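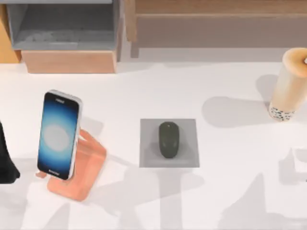
Katville 아동용 항해사 코스튬 Jatby 세트
품번 1401
판매: Plistimeo
디자인: Estíbaliz Zabala
패턴 및 그레이딩: Kieran Conneely

제품 개요
Jatby 세트는 장편 동화 「Olszewski호의 항해사」의 주인공이 작중에서 입는 근무복을 기준으로 제작한 아동용 의상이다. 상의, 바지, 허리띠, 어깨 가방, 접이식 해도로 구성된다. 치마형 변형 제품은 생산하지 않는다. 연극, 독서 행사, 핼러윈 등에서 일상복 위에 겹쳐 입는 용도를 기준으로 치수를 잡았으며, 실제 수상 활동용 의류로는 사용할 수 없다. 부력 기능은 없다.

구성품
상의 1벌: 앞여밈 더블 버튼, 소매 끝 조절 탭
바지 1벌: 허리 뒤쪽 밴딩, 앞주머니 2개, 무릎 덧단
허리띠 1개: 면 웨빙, 플라스틱 버클
어깨 가방 1개: 덮개형, 안쪽 칸막이 1개
해도 1장: 양면 인쇄, 합성지
신발과 모자는 포함되지 않는다.

소재
상의 겉감: 면 82%, 폴리에스터 18%
상의 안감: 폴리에스터 100%
바지: 면 100%
가방: 면 캔버스
단추: 폴리에스터 수지

치수 (제품 실측, 단위 cm)
110호: 상의 총장 46 / 가슴단면 38 / 바지 총장 64
120호: 상의 총장 49 / 가슴단면 40 / 바지 총장 70
130호: 상의 총장 52 / 가슴단면 42 / 바지 총장 76
140호: 상의 총장 55 / 가슴단면 44 / 바지 총장 82
측정 위치에 따라 1~2cm의 오차가 발생할 수 있다. 두꺼운 니트 위에 착용할 경우 한 호수 큰 제품을 선택한다. 바짓단에는 4cm의 시접이 접혀 있어 길이를 늘일 수 있다.

구조 상세
소매는 팔을 들어 올리는 동작에서 밑단이 딸려 올라가지 않도록 겨드랑이에 마름모꼴 무를 넣었다. 목둘레에는 끈을 사용하지 않는다. 허리띠 버클은 일정 이상의 힘으로 당기면 분리되는 방식이다. 어깨 가방의 끈도 같은 방식의 분리형 연결부로 고정된다. 분리된 연결부는 눌러 끼우면 다시 체결된다.
해도에는 동화 2장에 등장하는 항로와 수심 기호가 인쇄되어 있다. 뒷면은 방안지 형식이며 연필과 유성펜으로 기입할 수 있다. 수성펜은 번진다.

이전 생산분과의 차이
3월 생산분부터 상의 단추 간격이 8cm에서 7cm로 변경되었다. 바지 앞주머니는 깊이가 늘어났고, 가방 덮개의 자석은 스냅 단추로 대체되었다. 품번은 동일하며, 생산분은 안쪽 라벨의 두 번째 줄로 구분한다. 단추를 별도 구매할 경우 생산분 표기를 함께 기재해야 한다.

세탁 및 보관
30℃ 이하 중성세제 단독 세탁
표백제, 건조기 사용 불가
다림질은 안쪽에서 저온으로 하고 단추 부위는 피한다.
가방은 부분 세탁만 가능하다.
짙은 색 상의는 첫 세탁 시 물 빠짐이 있을 수 있다.

주의 사항
사용 연령은 만 5세 이상이다. 단추와 버클은 작은 부품에 해당하므로 36개월 미만 영유아의 손이 닿지 않는 곳에 보관한다. 난연 가공 제품이 아니므로 촛불, 난로 등 화기 주변에서 착용하지 않는다.

교환 및 부품
미착용 제품에 한해 호수 교환이 가능하다. 해도의 포장 띠를 제거한 경우 해도는 교환 대상에서 제외된다. 허리띠, 단추 묶음, 해도는 개별 부품으로 판매하며, 상의와 바지는 서로 다른 호수로 조합해 주문할 수 있다. 조합 주문 시 주문서 비고란에 상의 호수, 바지 호수 순으로 기재한다.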